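The Sociologist Who Went Looking for the Queue

The sociologist wants it known that she did not choose queues. "I wanted to study power," she says. "I applied for money to study power. I got enough to stand in a line at the motor vehicle office."

That was eleven years ago, and she is still standing there, in a manner of speaking. Her book on waiting, Irkis, takes its title from the small lakeside town where she did most of the work and where, she says, residents will line up for a thing before finding out what the thing is. She teaches now at Mulligan College, in an office with one window and two visitor chairs, one of which holds the page proofs of somebody else's book. I took the other.

Her argument is simple enough to annoy people. A line is a small society with almost no equipment. It has members, a border, a rule about who comes first, and a way of punishing offenders that consists mainly of breathing out loudly. Nobody signs anything. "Durkheim would have been happy at a bakery," she says. "Everything he needed is between the door and the register."

I asked whether this wasn't a bit thin to build a career on. She has been asked before, mostly by relatives.

"People think the big structures are the real ones. Church, state, the market. Then you ask them when they last felt truly wronged by another human being and they tell you about a man with a cart full of groceries in the express lane. In 2009. They remember his jacket."

She collected 926 of these stories. The original plan was 500, but people kept calling. One woman in Irkis called three times with the same story, and it got longer each time, which became a chapter. The chapter is on how grievances grow, and the author considers it the best thing she has written. Reviewers have mostly skipped it.

What the stories have in common, she found, is that hardly anyone confronts the person who cuts in. In 37 of the cases somebody spoke to the offender directly. The rest looked at the floor, or at each other. She is fond of the looking at each other. "That's the moment the line becomes a group. Before that it's just people facing the same way. Then somebody breaks the rule and suddenly they all know each other."

She does not claim this is new. Emile Durkheim said something close to it about crime, she points out, and said it with fewer carts. Where she parts company with the older tradition is on what the rule is for. The usual account has it that lines are fair, and that people defend them because they like fairness. She thinks people defend them because they have already paid. "You've put in forty minutes. You're an investor. Of course you believe in the system."

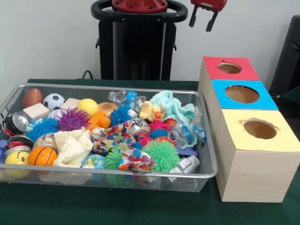
Soft toys, balls and other odds and ends heaped in a wire-mesh basket, with three wooden boxes alongside.

The other town in the book is Pivach, and Pivach is where her theory ran into trouble. There are no lines in Pivach. There are crowds, and inside the crowd everyone knows exactly whose turn it is. You arrive at the post office, you ask who is last, somebody lifts a finger, and from then on you are behind that person wherever they happen to be. They may go sit down. They may go across the street for coffee. You remain behind them.

"I spent my first two weeks there thinking it was chaos," she says. "I wrote pages on the breakdown of norms. It was the strictest system I'd ever seen. I was the breakdown. I'd been cutting in front of people every morning and they'd been too polite to mention it."

Those pages are still in a drawer. She shows them to graduate students in their first term, usually around the time they come back from a weekend in the field with a finished theory. A few have been grateful. One switched to economics.

I wondered about phones. Surely the line is on its way out, what with numbered tickets and apps that buzz when your table is ready. She made a face at this - I gather every interviewer gets to it sooner or later - and said that the line has simply moved to where you can't see it. A person on hold does not know who is ahead of her, or how many, or whether anyone has been let in at the side. She can't look at anybody. There is nobody to breathe out at.

"They tell you your call is important. Fine. Important compared to whom? In a bakery I could turn around and check."

This is more or less the subject of her next project, which deals with a housing list in the Bollach district. It has around 3000 names on it, and the people behind the names have never met. She has been interviewing them since last July. Most have a firm idea of the kind of person who is getting in ahead of them. The ideas don't match. Older tenants think it is students, students think it is families, and the families think it is anyone who knows how to fill out the form.

"So you get all the resentment of a line and none of the company," she says. "I don't know what you call that. My editor wants me to call it the invisible queue. I'd prefer to finish the interviews before we do the cover."

She is more careful on this subject than on bakeries. The jokes thin out. Two of the families she talked to in the winter have since left the district, and she hasn't been able to find out whether they were housed somewhere else or only got tired. The list doesn't record that. It records that the names came off, and everyone below them moved up by two.

Before I left I asked how she behaves in lines herself. Badly, it seems. She takes notes, she lets people go ahead of her to see what they do, and she has been asked to leave a pharmacy. Her family no longer sends her to the store before holidays.

"I once got all the way to the front and went back to the end," she says. "On purpose. You would not believe how angry that makes people."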